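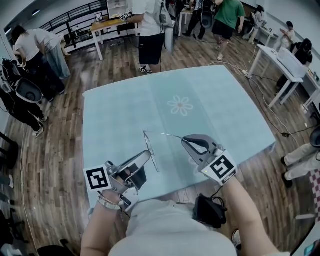

Iron it first or don't bother folding it at all, one reader wrote after my last column on linen closets, and she would like the rest of Villwood to know that she has felt this way for years.

June | By the Home Pages writer, Villwood Weekly

Well, I took her opinion along with me to the folding afternoon at the Berora Rooms, and let me tell you, it did not go over quietly! There are people in this town who iron everything down to the dish towels and people who haven't plugged in an iron since they moved here, and both kinds had turned up to learn how to put a big flat cloth away so it comes out looking decent.

The afternoon is part of the Fenia linen drive, which has been going through the spring. If you missed it, the idea is that you bring in the tablecloths and light bedspreads you never use, they get checked over and folded the same way, and then anyone who is setting up a home or putting on a family party can come and pick some out. The count stood at 701 pieces when I got there, and 246 of those still needed folding. I had pictured a cozy hour with a cup of coffee. We were there until nearly six.

My favorite of the lot was a large light blue one with a white flower in the middle, six petals and a tan center. It was spread out flat, and the floor is the place to do this if you have the knees for it. A big cloth on a small table hangs over on all sides and pulls itself crooked while you're looking for the corners (mine does, anyway, every Thanksgiving). Flat on the boards you can smooth it out from the center with your palms and see right away which edge is wandering off.

The method they teach at Berora is simple enough that I managed it on my second try. Spread the cloth out and get the wrinkles out toward the edges. Bring the near edge up to the far edge, and match the corners before you worry about anything in between. Smooth it again. Then fold from the left to the right, and keep going until it fits your shelf. With a design in the center, like my blue one, your first crease is going to run straight across the flower, so some folks prefer to fold in thirds and leave the flower sitting on top where you can find it. I'm a thirds person now. It also means you aren't opening up four blue cloths to find the one you wanted.

One thing I hadn't thought of was checking for bits and pieces before you start. Loose threads, a clip, a scrap of clear plastic, whatever it may be, all of it leaves a mark once it's pressed between layers for a few months. Run your hand over the whole cloth, both sides.

On the ironing question, I have to report a split room. The compromise seemed to be that you can skip it for storage if the cloth goes away fully dry, and you iron on the day you use it. I passed this along to my reader. She's not having it.

As for money, the drive has brought in $3,956 in donations so far, and it goes to shelving for the storeroom over on Grube Street, where the linens are currently living in cardboard boxes stacked higher than I'd like. The shelves are ordered. The lighting in there is another story, and I'm told somebody is looking at it.

The Berora Rooms have three more folding afternoons before the summer break, starting at 2 p.m. Wear something you can kneel in, and bring a cushion if your knees are anything like mine. You don't need to bring a cloth, but you can, and if you have one of those round ones please come, as I've got a round one at home that I have been stuffing into a drawer since I bought it and I would love to see how it's done. Donations of clean linens can be dropped off at Grube Street in the mornings. They can't take anything with stains, and they're full up on napkins for now.

14 comments | 52 shares

Contact the Home Pages | © Villwood Weekly. All rights reserved. | Back to top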